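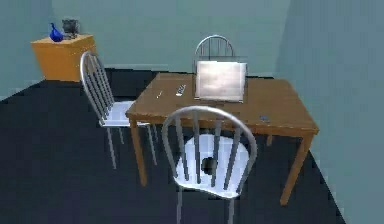 Dilani Gunawardena left a comment on my last post saying that if a fault only happens in simulation then it isn't a fault, it's a bug in your physics, and would I please stop scaring people. Fair enough, Dilani! I thought the same thing for most of September. Then I spent nine evenings on this one, and now I think it's a fault. A pretty nasty one, too.

Quick catch-up if you're new. Rilley is our tidying software. It gets a room, a table, some chairs, whatever stuff is lying around, and it has to work out what to pick up and in what order. We test it in made-up rooms on the computer before it goes near the real arm, and the room I've been staring at is the one I call the study. Laptop, pen, wooden table, three chairs with those spindly metal backs, blue vase over on the cabinet. I could draw it in my sleep at this point.

So what went wrong? We ran 3469 episodes in the study with the furniture fixed and the small things shuffled. In 514 of them Rilley stopped dead partway through and reported the job as finished. No error and no retry, just a cheerful "done" in the log and the arm going home. The success rate looked great, because guess who was grading the episodes? Rilley was. (Yes, I know. Krešimir Yordanov has already been through this with me, at length, with a whiteboard.)

I started where everybody starts and blamed the camera. Then I blamed the gripper model, and burned two evenings swapping in the old one, which behaved exactly the same. Then I replayed a bunch of the bad episodes one after another and finally noticed they nearly all had something sitting on a chair. There's a little dark thing on the seat of the front chair in the room up top, and that's about as bad as it gets for us. From that side you're looking at it through the spindles, so the detector sees a slice of object, then metal, then another slice of object.

Detecting it wasn't even the broken part! The detector found it fine most of the time. It just gave it a lousy score, and the score wobbled every time the viewpoint moved. One step it was on the list of things to pick up, the next step it was gone. And our list code – my list code, I wrote it two years ago and was very proud of it – treated "not on the list anymore" as "picked up." Item vanishes, item must be handled, tick the box, next please. If it was the last thing left, the whole job was ticked off too.

You can probably see where this gets unpleasant. An item that's been ticked off also gets dropped from the collision map. Why would you steer around something that's already in the bin? So for the rest of that run the arm believes the seat is clear, and it will happily plan a path right across it. I found 36 episodes where it swept through the spot where the object was still sitting. In simulation that's a thing flying across the floor and me swearing at a monitor. On the real arm, with somebody's hot coffee or somebody's hand on the chair, I don't want to think about it too much.

And that's my answer to Dilani. The physics was fine. The same list code runs on the real arm in the Pevevley workshop, line for line, and I checked.

I called Mateja Babić that night and asked her to pull the plug on the real arm until we'd sorted it. She did it without asking a single question, which I appreciated more than I told her. It stayed off for 30 days. People grumbled, mostly me.

The fix was kind of boring. An item now has three states instead of two, and the new one is "lost sight of it." Lost items stay in the collision map, with a fatter margin around them, and the only way to become "picked up" is for the gripper to report a grip and then a release over the bin. If anything is still lost at the end, the run finishes as "incomplete" and the arm parks itself and waits for a human. I also took grading away from Rilley completely. A separate script now compares where everything is with where it should be, straight from the simulator, and it doesn't care what the log says.

I reran the study last night with the same seeds. No false "done" and no sweeping. It did finish "incomplete" a lot more than I'd like, mainly with stuff on the front chair, and it's slower because it keeps giving the seats such a wide berth. Milovan Stoyanova wants to let it circle for a second look before it gives up, and I'm trying that this weekend with the margin left alone.

If you run anything that keeps a to-do list from a detector, go look at what your code does when an item drops off. Mine was an else branch with no comment on it. The patch is in the Rilley repo under the list module, and the old grading script is deleted, so please stop asking me for it.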